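Charlas y talleres > Cocina en casa > Notas del ponente

Desayuno en una sola mesa - notas para la charla

Versión corta, 20 minutos. Si Vimlow alarga la presentación, saltar el bloque 3. 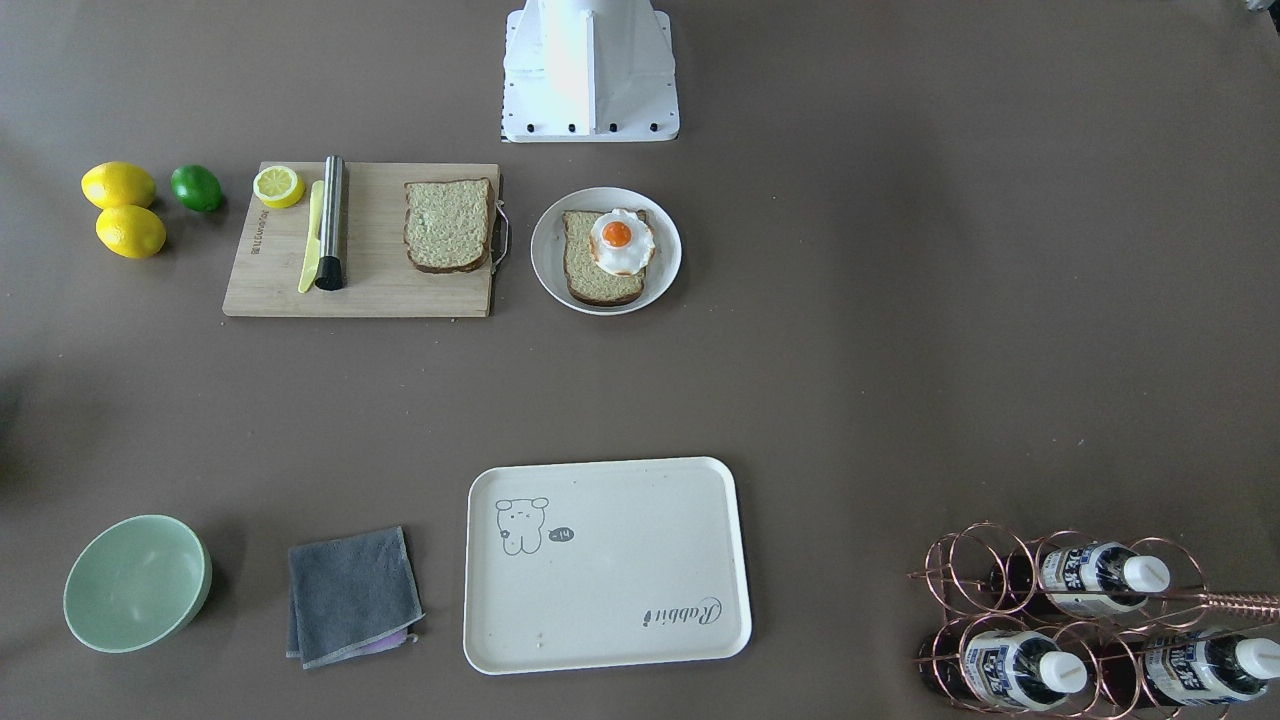
1. Arranque

Saludar, agua, comprobar micro. No leer el título.
Pregunta a la sala: ¿quién desayuna de pie? Manos. Esperar un poco, siempre hay risas.
Idea de hoy - sacar todo antes de encender nada. Pan, huevo, cítricos, tabla, plato. Lo que no está en la mesa no existe a las siete de la mañana.
Señalar el plato: rebanada integral, huevo frito encima. Y la otra rebanada en la tabla, sin nada. Preguntar qué le pondrían. Coger dos respuestas, no más, que se va el tiempo.

2. La tabla

Madera clara, asa de alambre. El asa importa más de lo que parece: se cuelga, se lleva a la mesa, se agarra con una mano.
Limón y pan en la misma tabla - OJO. Pan primero, limón despues. Si no, pan con sabor a limón (a mí me gusta, a mi madre no).
Cuchillo de plástico amarillo. Para niños va bien, para limón blando también. Para pan con corteza dura, de sierra y lo usa un adulto.
Contar lo del taller de Alten: tres cuchillos para toda la clase y una cola hasta la puerta. Breve.

3. Cítricos

Limones amarillos, lima verde. La lima es más pequeña y la gente compra pocas.
Rodar con la palma antes de cortar. Hacer el gesto.
Medio limón cortado: boca abajo en un platito si se usa en el día, si no a la nevera tapado.
Ralladura antes que zumo, nunca al reves. Repetirlo.
Unas gotas sobre el huevo + pimienta. Caras raras en la sala, seguir.

4. El huevo

Borde rizado = aceite bien caliente. Quien lo quiera liso, fuego bajo y tapa.
Yema redonda en el centro: cascar en una taza y volcar despacio.
Colocarlo sobre la pan - sobre el pan, perdón - hacia un lado, y queda una esquina libre para mojar. Esto lo pregunta siempre alguien.
Sal al final. Un pellizco.

5. Números (rápido)

Hogaza de 400 gramos, la del horno Gunawardena. Nos dura 3 desayunos. Congelar en rebanadas, con papel entre una y otra.
No entrar en calorías. Si preguntan, remitir a la hoja.

6. Cierre

Deberes: mañana, sacar todo a la mesa y luego encender el fuego.
Turno de preguntas. Si nadie habla, preguntar yo por la mermelada.
Hojas de recetas a la salida, mesa de la izquierda. Recoger el adaptador!!

Relacionado
- Pan del día anterior: cuatro usos (taller de Nurnholm)
- Cómo cuidar una tabla de madera
- Cítricos de febrero: comprar y guardar
- Huevos a fuego bajo, notas de la sesión anterior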